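Notebook – Skarker two-arm kit, trial week
Monday, second entry (first one is just the unboxing list, skip it)

Picking up after lunch. Both arms homed without complaint and the green lights came on at the bases, so the power wiring I redid this morning is fine. Jirayu had bet me a coffee that I'd swapped the two controller leads. I had not. Coffee pending.

For whoever reads this later: we have the Skarker kit on loan from Fasska until the end of July, and I'm supposed to say whether it's worth buying for the small-parts bench. What we get is the pair of arms, the grippers, the base plates, the Hemon software on a stick, and a support line. I came in grumpy because the last kit we tried took me most of a week before it moved at all. This one was moving before ten. I'm kind of in love with it already and trying to keep that out of the numbers.

Setup notes

Base plates bolt straight to the rail. Holes lined up first time. The manual says to torque them in a star pattern and then shows a drawing with the bolts in a row, so I went back and forth a few times until nothing moved.

Cable for the left arm runs along the outside and is strapped down. I left a long loop by the forearm, longer than the manual wants. With the short loop it went tight when the wrist folded all the way under. Right arm has a loop up by the shoulder and a smaller one at the wrist, and that small one bothers me. It curls out over the work and I can see it dragging a part one day. Ask Fasska if they have a clip.

Floor cabling is a mess. Mine to fix.

Brown cloth stays on the table. Tried bare top first and the push buttons skated away as soon as a finger brushed them. On cloth they sit still, and when one falls over it stays where it fell. Smooth cloth also gives the vision less to chew on than the ribbed mat we used to have.

The job

Sorting push buttons by cap color. Orange ones go to the yellow tray, green ones to the red tray. Yes, I know, yellow for orange. Those were the trays on the shelf. Right arm serves yellow, left arm serves red, and the middle of the table is shared, with Hemon deciding who gets to enter. I wanted a job that's boring to explain and annoying to do, and buttons are great for that: square body, round cap, label on the side, and they come up in every possible pose.

Teaching went like this. You grab the wrist, walk it through the pick, press the pedal, walk it to the tray, press again. Hemon then asks you for more picks from other spots. I gave it seven per arm. The arms are so light in hand-guide mode! I walked the left one over the shared area with two fingers. Jirayu came over to try it and then wouldn't give it back for a good while.

First runs were slow, on purpose, speed at the lowest setting. I moved it up one step at a time and left it on the third. At the fourth step the right arm started to shake a little on the stop above the tray. It might be the mount, might be tuning. Not chasing that today. 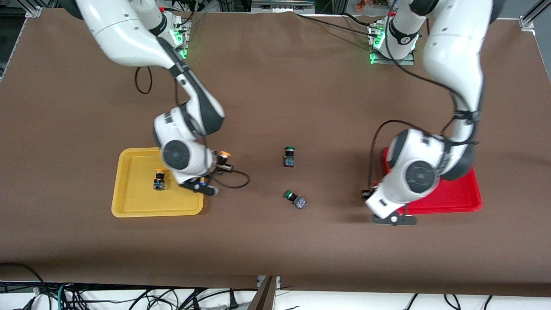 Orange to yellow, green to red. Right arm at the yellow tray, two greens still in the middle.

Things I liked, in no order:

The handoff logic. I put a part exactly on the boundary between the two zones and expected a standoff. The right arm paused up high, the left came in, took it and left, the right carried on. I did it again just to watch.

Gripper fingers. Black, slim, and they close softly enough that I haven't marked a single cap yet. They get down next to the tray rim without hitting it, as long as the approach is taught from above. Teach it at a slant and you'll clip the rim. I clipped the rim.

Restart after a stop. Hit the stop button in the middle of a carry, released it, and Hemon asked whether the part was still in the fingers. Yes/no, carry on. The Zoubi unit we had in spring wanted a full re-home every time and I still hold that against it.

Things I didn't:

A button lying on its side is hard for it. Upright ones it takes by the body with no fuss. On its side, the pick depends on which way the cap faces, and if the cap points toward the base it likes to grab cap and body together and the part twists as it lifts. More teaching might cure this. Uriel says to give it taught picks of nothing but side-lying parts and see, and he's usually right about this kind of thing.

The log file. Every pick gets a line and the line is useless: time, arm, "OK". I'd like the pose and the grip width. There is an error number, and this afternoon I got 1911 twice. The manual's list of errors stops well before that. Called support, friendly person, didn't know either, will write back.

The pedal slides around on the floor. Tape.

Numbers so far

155 picks logged since lunch, both arms together. 17 of those I'd call bad: part dropped, or twisted so far that it landed crooked in the tray. Nearly all of them started out on their sides. Hemon logs them as OK, see above, so the bad count is my tally on paper. I don't want to quote a rate to anyone from one afternoon with one kind of part.

Cycle time not measured yet. Feels quick enough for the bench.

Price came in from Fasska while I was writing this. It's higher than I hoped, and the second year of Hemon is separate. Forwarded to Uriel with no comment so he can read it fresh. If we only need one arm on the bench, there's a single version, but I'd be sorry to lose the shared-zone trick. It's really the best part.

Next

Side-lying parts only, both arms, new teach set.
Clip or tape for the right wrist cable.
Find out what 1911 is.
Fourth speed step again with the right mount re-tightened. If it still shakes, film it and send to Fasska.
Jirayu wants to try the tiny connectors from the Zoubi job. I said after the buttons.

Powered down at 5:40, arms parked, left the trays where they were.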